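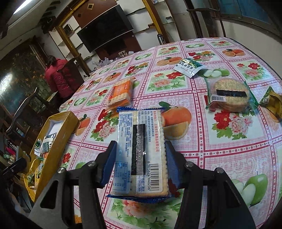
## 4.2 Which pressing did they buy?

Collectors in our sample rarely agreed on what a record was, even with the thing spinning in front of them. The Plumico single is the clearest case. It exists in a vocal mix, a dub, and a slower instrumental that the label printed under the vocal's title, apparently to save on stickers. Of the 80 owners who answered our questionnaire, 11 had the instrumental and believed it was the vocal with a fault.

Figure 7 plots tempo against asking price for every copy we could trace. The slower cut sells for more, which Bastos puts down to scarcity and Atanasov to the fact that it is harder to dance to and so survives in better shape. The authors have agreed to print both views — separately. 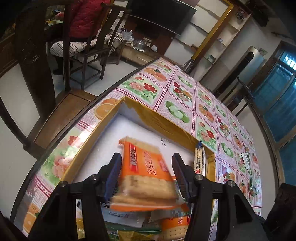 The Grundimska reissue ought to have settled the matter. Its sleeve notes promise "the original version" and give a run of 800, but the matrix number in the dead wax belongs to the dub. Erdem, the only dealer willing to talk to us on tape, had filed his copies under all three titles and saw no problem with this, having sold them under all three as well.

We therefore treat the title on the label as a claim made by the label, and sort the copies by ear and by matrix number. Where the two disagree we went with the ear, except on the Hidutari test pressing, which is too warped to trust.

**Figure 7.** Tempo and asking price of traced copies, by mix. Warped copies are left out.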